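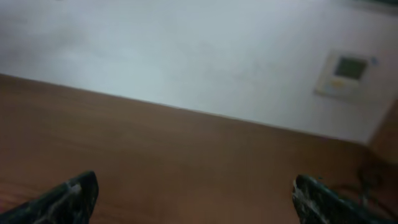
The Case for One Good Table

There is a particular pleasure in running your palm across a wooden tabletop that somebody has taken the trouble to look after. I had forgotten it for years. I ate at glass, I worked at white laminate, and I thought of tables as places to put a laptop down. Then last November I moved into a rented flat on the hill above Varusano, and the one large thing in the main room was a brown wooden table pushed up to a white wall.

I fell for it the first morning (before coffee, which is saying something). White walls can make a room feel like a waiting area, but put warm, reddish wood against them and they wake up! The color bounces. By 3 in the afternoon in winter the whole corner has a glow to it, and I have caught myself standing there with a dish towel, doing nothing at all.

So I started asking people about tables. A joiner in Rusano, who has been making them for more than 30 years, told me the top is the easy part. What he worries about is the edge. A straight edge shows every mistake, and he will go back to it with fine paper after everybody else in the shop has gone to lunch. He uses an oil finish, thin coats, a day between each, and he rubs the last one in with an old cotton shirt. Fine grain suits a small room, he says, and bold grain wants some distance.

At Tang, a little secondhand place two streets down from his workshop, the tables are stacked legs-up to the ceiling and you have to ask for the one you want. I spent a happy hour in there. The owners will let you pull a drawer, knock on a top, even sit down for a while with a cup of tea. They sell a wax under the name Minness, which they mix in the back, and it smells wonderfully of oranges. A 60-gram tin lasted me most of the winter.

Caring for the thing is simple enough. Wipe with a damp cloth and follow with a dry one. Wax twice a year, a little at a time, and wait 30 minutes before buffing. Keep hot pans on a trivet. If you do get a white ring, try a bit of oil and patience before you reach for sandpaper.

And leave some of it bare! I used to think a table needed a runner and a bowl and a candle or two. Now I clear mine every night, and in the morning that open stretch of wood feels like an invitation. Some days it turns into a desk, and on others there is flour from one end to the other and a tray of rolls rising by the wall. My neighbors come up on cold evenings with cards and a bottle, and we scoot the table out a foot so that everyone can fit.

The lease runs until spring. I have already asked the landlord whether he would sell me the table, and he is thinking about it.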